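4.2 Setting Up the Table Task (Stivell Club Kit)

1. Clear the tabletop and set out the kitchen items.
2. Place the red item within reach of the arm. 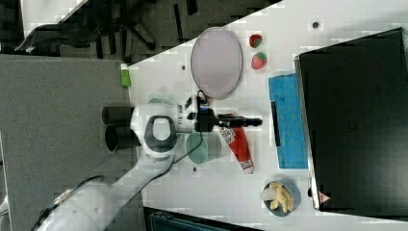 Fig. 7. Gripper over the work area, red tube at the fingertips.

3. Set the speed limit to 70 and the move timeout to 2000 ms.

CAUTION: Keep hands off the table while the arm is powered.

4. Check that the cable has slack through the full reach.
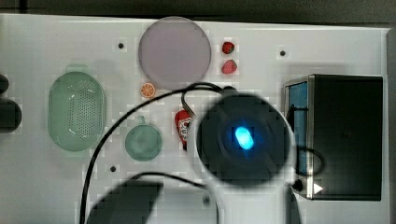

Fig. 8. Arm joint with cable arc, plate and strawberries beyond.

NOTE: Teams of two log each run in the Osard sheet.

We use cookies to improve this site. Accept | Settings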